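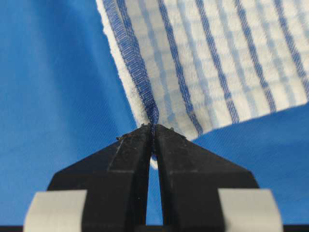
Home Help Boards Kit & Gadgets Laundry & Linen Search Log in

Is the Latero towel folding kit worth it for a small holiday let business?

bramblelets

Hello all, first post on this board, I normally lurk over in Linen. We look after a handful of cottages and the tea towels are driving me up the wall. Sheets go out to a laundry but the small stuff comes home with me, and by the end of a changeover day in May I had a mountain of the things on the dining table and was still folding at ten at night.

I've been looking at the Latero two-arm folding kit. The price I was quoted was 1571 pounds for the hire of it over the season, with the Gondivik grippers and the software thrown in, and you supply your own table. The rep was very nice but everything she sent me was a speeded-up video with music on it, so I've no idea how fast it really goes or what happens when a towel lands in a heap. Ours are the ordinary checked cotton sort, some old and some new, all slightly different sizes because I buy them when they're on offer.

Has anyone used one for real? Will it cope with a mixed basket? And do I need to be any good with computers? (I'm not.)

tanglefoot

We've had one on trial at the community laundry where I do the bookings, so I can tell you a fair bit, though we're on the older software and yours may be better.

Speed first. It's slow! A good towel takes ours a couple of minutes from picking up to putting down, and I could do a dozen in that time with the radio on. The point is that you go off and do something else. I set it going before lunch and come back to a pile. We counted 147 towels on our longest run before it stopped and wanted a person, and that was a lucky one. Some 30 is more usual for us.

Mixed sizes were fine once we'd been through the set-up, where you show it one of each kind. Very thin ones it doesn't like, and anything with a hanging loop sends it a bit daft because it grabs the loop and thinks it's got a corner.

Picking a towel out of a heap is the hard part and the videos do skate over that. What it does is find an edge, lift, and let the rest hang so it can hunt for a corner. When it has a proper corner between the fingertips you can relax, the rest nearly always goes well. When it only has a bit of hem it'll go through the whole routine anyway and give you something like a samosa.
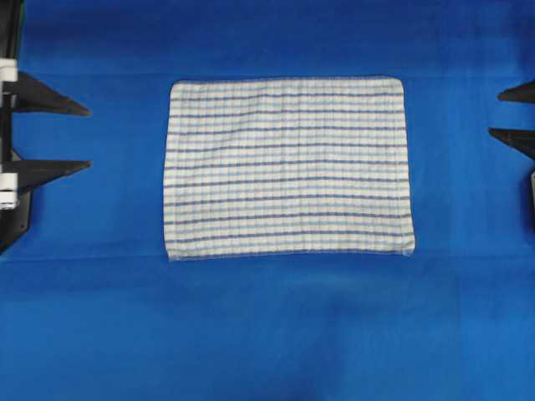 Flattening is the stage I'd ask the rep to show you at normal speed, because the fold can only be as neat as what's lying there before it. Ours goes wrong here more than anywhere. You want it about like the striped towel on the blue, spread out with no big folds in it, a few ripples in the stripes and a corner curling a touch. That's plenty good enough to fold from. If your old towels have gone out of shape don't panic either, that one's a bit skewed down the right-hand side and I'd be quite happy to see it on our table. Stripes and checks are handy too, you can tell from across the room if it's lying crooked. I'd get a plain cloth for the table in a strong colour. We began with a cream one and it kept losing the edges of the pale towels, then we changed to a green sheet and it bucked up no end.

As for computers, there's a tablet with big buttons and I'm hopeless and I manage. The only thing I've had to ring up about was one arm that kept stopping short, and they talked me through it.

Oh, and clean the fingertips. Cotton fluff and grit get on them and then the grip goes. An old toothbrush does it, just check the booklet before you use anything wet.

For what you describe I'd hire it for one month and not the season, if they'll let you. Ask, they did for us.

pegbag_jo

Don't bother, buy a chair and a podcast. Or stop folding them, guests don't care. I roll mine and stick them in a basket.

wickerandwool

Bit late but I had the Latero for 3 weeks and then the Oyelaran one, so might be useful. The Oyelaran is quicker on flat towels but you have to lay every one out for it yourself, which for me defeats the object. Latero does its own picking up. It needs a lot more table than you'd think, both arms want elbow room either side, and mine took over the utility room so we were eating our tea next to a pile of ironing.

Also check whether the quote includes delivery because mine didn't. And if you use the Rollik storage trays, it won't put the towels in them, it stacks on the table and you move them across yourself. I'd sort of assumed it would. Sent it back in the end but I do miss it on a wet changeover.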